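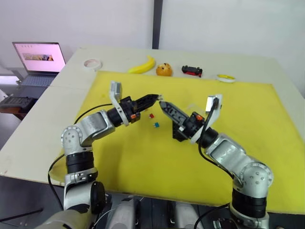
Moisture Loss in Stored Seed Potatoes Under Two Ventilation Schedules

Kadri Petrauskas and Osaze Oyelaran
Submitted 2022-12-17

1. Background

Potatoes lose weight in storage through respiration and evaporation. Evaporation accounts for most of the loss when the air around the tubers is dry or moves too fast. Growers in the Mellov area usually run their fans on a fixed timer, and the settings are often carried over from one season to the next. The Geruma farm let us use two bins in its small store to compare the usual timer schedule with one controlled by outside humidity.

2. Method

Both bins were filled from the same field with the variety MacPherson. The combined starting weight was 1,115 kg. Tubers with cuts or visible rot were removed before filling. Sample bags were weighed empty, packed with tubers, weighed again and buried at three depths in each bin.

Bin A was ventilated for 6 hours every night. Bin B used the same fan model, but the fan ran only when the outside air was cooler than the pile and above the humidity limit set on the controller. Temperature and relative humidity were logged with Stonora probes. The trial ran for 123 days. Bags were weighed at the start and at the end only, as digging them out partway through would have disturbed the pile.

The probes were compared against a salt solution reference before installation. One probe in Bin A read high and was replaced. The replacement was not checked the same way, which should be kept in mind when reading the humidity record for the middle depth.

3. Results

Weight loss was lower in Bin B at all three depths. The difference was largest in the bottom bags, closest to the air duct, and small at the top. Fan run time in Bin B was 22 percent lower over the whole trial – most of the saving came in the first weeks, when dry nights kept the fan off.

Pile temperature was less even in Bin B. On several warm nights the fan did not start, and the upper layer drifted above the target before cooling again. No extra sprouting was found when the bins were opened. Condensation was noted once under the lid of Bin B and had cleared by the next inspection.

4. Discussion

The bottom layer result agrees with what would be expected from air speed near the duct. The trial had one bin per treatment, so a difference between the bins themselves cannot be ruled out. Bin A also stands against the outer wall of the store and may have been slightly colder.

A repeat with the treatments swapped is planned, with filling moved to January if cold store space is available. Bag weights would then be taken from a side hatch – the present bins do not have one.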